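Two-arm bathroom robot, part 4: approaching a wire basket in a narrow room

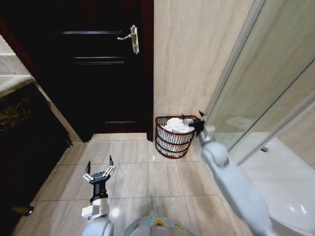

Qistina Latuheru wrote after part 3 that her gripper kept hooking the rim of the wastebasket and dragging it along the tiles, and she asked whether softer fingertips would cure it. They will not. The cause in most builds is the approach angle, and it should be corrected in software before any parts are changed.

What you need

The two-arm base from part 2, with the Mollport controller running and both wrists calibrated. A round wire basket with some towels in it. A tape measure and a roll of masking tape.

Step 1. Fix the basket position

Stand the basket on the floor near the wall and mark its outline on the tiles with masking tape. Leave the tape in place until step 5 is complete. An open lattice gives poor depth readings, and the planner tends to see the wall through the gaps. Enter the basket as a solid cylinder, using the rim diameter for its full height. A tapered basket is narrower at the base, but the extra margin does no harm.

Step 2. Mark the no-go volumes

Add the shower glass by hand. Clear panes do not register reliably on the head camera, and glossy floor tiles return false points below floor level. Draw one box per pane, then delete everything under floor height. Add the vanity and the door as plain boxes. Include the door handle as a separate small box, or the elbow will find it.

Step 3. Park the idle arm

Only one arm works on the basket. Hold the other low and forward, with the gripper open and well clear of the first arm's path. In the Orkano settings file this is the line park_left. Do not fold the idle arm against the body — in a room this narrow the elbow swings out toward the vanity on the way back.

Step 4. Set the approach

Bring the working gripper in diagonally to a point 200 mm above the rim, then stop. Rotate the wrist until the fingers point down, and descend straight from there. Limit the descent to a slow speed for the first runs. If a finger touches wire, back out along the same line. Never correct sideways while the fingers are below the rim.

Step 5. Close and lift

Close on the cloth at low force and pause for 2 seconds before lifting. Raise the wrist vertically until the towel is fully clear, then move away. If the basket has shifted off the tape, return to step 4 and check the wrist rotation first.

Save the working path under its own name. Part 5 covers dropping the towel into the Bondel bin.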